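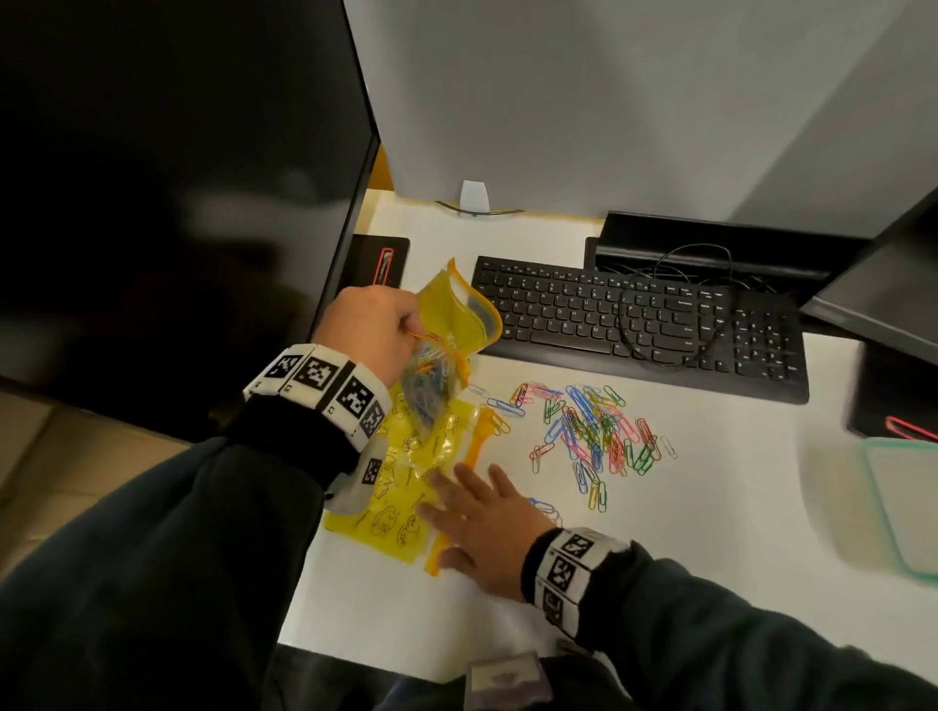
Figure 1. Paper clips and a small zip-top pouch at a desk.

Small Supplies, Shared Desks: How One Office Loses Its Stationery

1. Background

Our course asked each group to study an ordinary cost in a workplace and suggest one change. We chose stationery. The office we studied belongs to Merkance, a parts wholesaler in Toledo, where 44 people work in two shifts and most desks are shared. The company spends very little on clips, pens and tape compared with its other costs, and the office manager told us at the start that she did not expect big savings. What bothered her more was the time people spent looking for things.

2. Method

We read the supply orders going back to the previous April and handed out a short survey to both shifts. We also interviewed 15 employees during their lunch breaks. The questions covered where they keep supplies, how often they run out, and what they do when that happens. Two of the interviews were too short to use, so we left them out of the section on habits.

3. Results

Paper clips were the item ordered most often. In the period we looked at, the office bought 3,000 of them, although most invoices are now sent by e-mail. Part of this comes from the ordering system. Selano, the software used for purchasing, repeats the last order unless someone changes it, and the person placing the order can't see what is already in the cabinet.

The interviews pointed to storage as the other cause. People on shared desks have no drawer of their own. Some keep supplies in a coat pocket or a pencil case and carry them home at the end of the shift. Others take a full box from the cabinet every time - it is quicker than counting out a few. Loose clips end up in the cable trays and behind the monitors.

Staff on the late shift reported more shortages than staff on the early shift. The cabinet is locked at 5 p.m. and the key stays with the front office.

4. Recommendation

We suggest a small closed pouch for each shared desk, refilled on the first working day of the month, and a second cabinet key for the late shift. We compared this with a desktop organizer from Flamulix, but it takes up space next to the keyboard and has no lid. The repeat order in Selano should be switched off for clips and staples.

A trial on eight desks has been agreed with the office manager. The results will be added to the appendix after the trial ends.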